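Trultdale Laundry Room Guide
Section 7: Folding Towels

Applies to small and medium towels folded at the table. For bath sheets, see the Prarneo supplement.

Before you start
1. Clear the table of everything except the towel.
2. Press down any part of the green surface that has curled up at the edge.
3. Take one towel. It will usually come to the table in a heap.
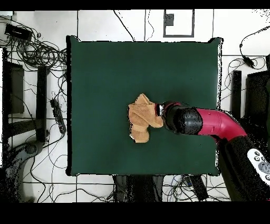

4. Find a corner before you lift anything. Pulling from the middle only tightens the bunch.
5. Draw the corner out toward the nearest corner of the table, then do the same with the one opposite.

Note: Do not shake towels over the table. Lint builds up on the surface and gets into the next load.

6. Lay the towel flat and smooth it from the center out. Leave the corners until last - they pucker when held. 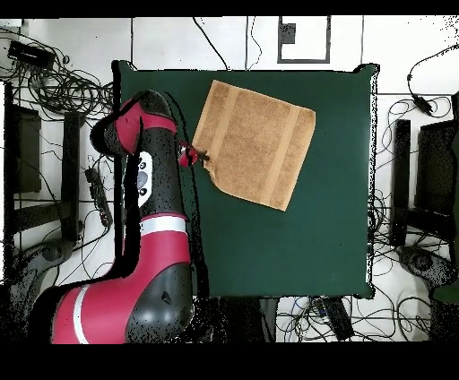
Treloar adds that the bands near the ends make a better guide than the hems, which can pull out of line after up to 50 washes. Line up band to band and let the hems fall where they may.

7. Fold in half, end to end, and then in half again.
8. Fold the long way into 3 and turn the open edge under.

Caution: Do not fold a towel that feels damp at the hem. Return it to the dryer.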